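オフィスの床仕上げ

オフィスの床仕上げ(おふぃすのゆかしあげ)とは、事務所用途の建物で、下地の上に施される最終的な表面の層、およびその工事のこと。床仕上げ材、床材とも。住宅の床とは求められるものがかなり違う。土足、キャスター椅子、台車、配線。このあたりが前提。

この項目では主に執務室の床について述べる。工場、倉庫、厨房の床は別項。

概要

事務所の床は大きく分けて硬い床と柔らかい床に分類される。硬い床は石、テラゾー、磨きコンクリート、塩化ビニル系タイル、リノリウム、木質系など。柔らかい床はカーペット類。両者の中間としてゴム床やコルク床を置く分類もあるが、文献によって扱いがまちまちで統一されていない。

選定の基準は、耐摩耗性、歩行音、清掃のしやすさ、防火性能、帯電、費用、見た目。全部を満たす材料はない。実務では初期費用で決まってしまうことが多く、清掃費まで含めた比較はあとまわしになりがち。

日本では賃貸オフィスの場合、貸主が標準の床を決めており、借主が変更するときは退去時に元に戻す取り決めが一般的。いわゆる原状回復。このため借主側は、既存の床の上に重ねて敷ける、はがせる材料を好む傾向がある。

歴史

古い事務所建築では板張りの床が普通だった。商館や役所では石や焼物のタイルも使われたが、玄関まわりと階段にほぼ限られ、執務室は木。油を引いて埃を抑えた。この油引きの匂いは学校の教室と共通で、年配の利用者の回想にはよく出てくる。

その後リノリウムが広まる。亜麻仁油、木粉、コルク粉などを練って麻布に圧着したもの。継ぎ目が少なく、拭ける。病院や船舶で先に使われ、事務所にも入った。のちに塩化ビニル系の安価な材料に押され、いったん姿を消しかけたが、原料が植物由来であることから近年また使われるようになっている。

鉄筋コンクリート造の普及で下地が平らで硬いものになり、薄いタイルを直接貼る工法が可能になった。板張りの根太が要らない。床の厚みが減り、階高をおさえられる。これは設計上かなり大きな変化だった。

タイルカーペットが事務所に広がったのは、配線の増加と時期が重なる。電話線だけだった机の下に電源と通信線が加わり、床を二重にして下に通す方式(フリーアクセスフロア、OAフロア)が採用されるようになった。床をめくる必要があるので、仕上げも一枚ずつはがせるものが都合がよい。正方形のタイルカーペットはこの条件にあった。2000年代に入ると新築の執務室ではこの組み合わせがほぼ定番に。

一方で、同じころから間仕切りを減らした開放的な執務室で、あえて硬い床を見せる例が増えた。倉庫や工場を改装した事務所の影響とされる。コンクリートを研磨して艶を出し、そのまま仕上げとするもの。天井も張らず、配管を見せる内装とセットで語られることが多い。

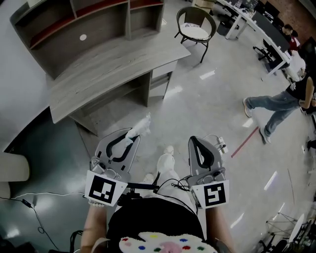 硬い床に戻ったことで問題になったのが音である。靴音、椅子の音、話し声の反射。カーペットが吸っていた分がそのまま部屋に残る。対策として天井や壁に吸音材を足す、机のまわりだけ敷物を置く、椅子のキャスターを柔らかいものに替える、など。床だけで解決しようとすると結局カーペットに戻る、という指摘もある。

主な種類

磨きコンクリート
下地のコンクリートそのものを研磨し、表面を緻密にする薬剤をしみ込ませて仕上げる。剥がれる層がないので長持ち。ひび割れは完全には防げず、意匠として受け入れるのが前提になる。打設時の色むらも残る。既存建物では、前の床の接着剤の跡が出ることがあり、事前の試し削りが欠かせない。

テラゾー
砕いた大理石などをセメントまたは樹脂で固め、研ぎ出したもの。日本では人造石研ぎ出し、略して人研ぎとも呼ばれる(両者を区別する立場もある)。玄関、エレベーターホール、階段に多い。目地に真鍮の棒を入れるのが伝統的なやり方。補修できる職人が減っており、古い建物では保存の課題になっている。

塩化ビニル系タイル
安価で色柄が豊富。木目や石目を印刷したものが多く出回る。硬質のものと軟質のものがあり、事務所の通路、給湯室、倉庫などに使う。接着剤で貼るものと置くだけのものがある。古い製品には石綿を含むものがあり、撤去の際は調査が必要。勝手に剥がしてはいけない。

ビニル床シート
長尺シートとも。巻物の状態で搬入し、継ぎ目を溶接する。水がまわりにくい。事務所本体よりは水まわり、研究室、診療所向き。

リノリウム
前述。酸には比較的強いが、アルカリ性の洗剤で傷む。清掃業者が替わったときに変色する事故があり、引き継ぎ書に床材名を明記しておくのがよい。

木質系
無垢材、複合材、印刷シートを貼ったものまで幅が広い。役員室や応接室に使われてきたが、最近は共用の休憩スペースなどにも。キャスターのへこみが出やすい。

タイルカーペット
正方形が基本だが、細長い板状のものも増えた。裏面に樹脂の層があり重さで落ち着く。粘着力の弱い接着剤で貼り、汚れた部分だけ交換する。交換用に同じ製造ロットの予備を保管しておくのが望ましいが、実際には数年で行方不明になりがちで、色の違う一枚が混ざった床はよく見られる。

貼り方

タイル状の材料には、向きをそろえる流し貼りと、一枚ごとに向きを90度変える市松貼りがある。市松貼りは継ぎ目が目立つかわりにロット差が分かりにくい。流し貼りは面が広く見えるが、日光の当たる窓際と部屋の奥で色が違って見えることがある。煉瓦貼り(半分ずつずらすもの)はOAフロアのパネルの継ぎ目とずれるので、めくるときに手間。

割付は部屋の中心から始めるのが原則で、壁際に細い端材が来ないように調整する。とはいえ柱の多い建物では思いどおりにならず、どこかで妥協する。入口から見える側を優先することが多い。

艶と反射

磨いた床は照明や窓を映す。明るく感じる反面、映り込みが気になるという苦情もある。艶の度合いは研磨の番手と仕上げ剤で変わり、磨きコンクリートでは荒い番手から細かい番手へと段階を踏んで進める。途中の段階を飛ばすと傷が残り、あとで直すのに最初からやり直しになる。

艶があるから滑る、とは必ずしも言えない。滑りやすさは表面の細かな凹凸、靴底の材質、水や埃の有無できまる。乾いているときは問題のない床でも、雨の日の玄関付近は別。風除室に吸水性のマットを十分な長さで敷くのが基本的な対策とされる。

寸法体系の例

床の寸法は各社の規格によっている部分が多く、建具や家具の寸法と合わないことがある。ロークコム(Lorkcombe)方式と呼ばれる割付では、基準となる板の長辺を1512ミリとし、柱間をこの倍数に近づける。端材が減るが、既存建物には使いにくい。フィリルラ(Filirura)の床板は厚さ9ミリで、これは隣接するタイルカーペットと高さをそろえやすくするため見切り材とあわせて設計されている。

見切り材は異なる床材の境に入れる細い部材。金属か樹脂。段差が3ミリを超えると台車の車輪がひっかかり、つまずきの原因にもなるので、厚みの違う材料を並べるときは下地の側で調整しておく。あとから見切りだけで吸収しようとすると、たいてい斜めの部材が浮いてくる。

清掃と維持

日常清掃、定期清掃、修復の三段階に分けて考える。

日常清掃は乾いたモップ掛けまたは掃除機。砂を残さないことが一番重要で、床の傷の多くは靴が持ち込む砂による。定期清掃は洗浄と、床材によってはワックスの塗布。ワックスは塗り重ねると黄ばむため、ときどき古い層を剥離する。この剥離作業は水と薬剤を多く使い、匂いも出るので、夜間や休業日にまとめて行われる。近年はワックス不要をうたう製品が多いが、まったく手入れが要らないわけではない。

磨きコンクリートの場合、ワックスは通常使わず、細かい研磨パッドで艶を戻す。酸性の飲料をこぼすと表面が白く荒れる。コーヒーや果汁、炭酸飲料など。すぐ拭けば軽くすむが、一晩置いたものは研磨しないと消えない。休憩コーナーだけ別の床材にする設計はこの理由による。

カーペットは掃除機を主とし、しみはその日のうちに処理する。こすると広がる。洗浄したあとは十分に乾かさないと下から匂いが上がってくる。OAフロアの場合は水を多く使えないので、泡を使うやり方か、外して別の場所で洗う。

維持管理の記録を残すことも実務上は重要。製品名、色番号、施工時期、使用洗剤。ラジュ(Raju)式の管理台帳では、部屋ごとではなく仕上げごとに一枚の票をつくり、同じ材料を使った部屋をまとめて載せる。補修材の手配が速い。反面、部屋の模様替えのたびに複数の票を直す必要があり、更新が止まりやすいという欠点も。

家具との関係

椅子のキャスターには硬い床用と柔らかい床用がある。硬い床には表面の柔らかい車輪、カーペットには硬い車輪。逆にすると、前者では床に傷、後者では動きが重くなる。家具を先に注文して床があとで決まることが多く、取り違えはよく起こる。

机や棚の脚にはフェルトや樹脂の保護材を付ける。フェルトは砂を噛むと逆に研磨材のようになるので定期的に替える。重い書庫は下地の強度を確認のこと。二重床は許容荷重が決まっており、書庫をまとめて置く部分だけ補強することがある。移動式の棚はさらに注意が必要。

帯電

空気の乾く季節、カーペットの上を歩くと体に静電気がたまる。電子機器を扱う部屋では導電性の糸を織り込んだもの、または導電性のタイルを用い、接地する。11月から翌春にかけて苦情が集中しやすい。加湿で軽減できるが、加湿しすぎると窓が結露し、窓際の床が傷む。バランスの問題。

環境面

接着剤や塗料から出る揮発性の物質については基準があり、等級表示のある製品を選ぶ。工事後は換気の期間を取る。タイルカーペットは裏面の樹脂を回収して再利用する取り組みが進んでいるが、表の糸と裏の樹脂を分ける工程に費用がかかる。

磨きコンクリートは追加の材料が少ない点で環境負荷が低いとされることがある。ただし研磨の際に出る粉塵や泥の処理が要る。乾式なら集塵機、湿式なら泥水の回収。排水口に流すと管が詰まるため禁止している現場が多い。グララノ(Gralano)の改修仕様では、回収した泥を乾かして産業廃棄物として出すことまで施工者の範囲に含めている。

関連項目

フリーアクセスフロア
タイルカーペット
リノリウム
人造石研ぎ出し
原状回復
見切り材
幅木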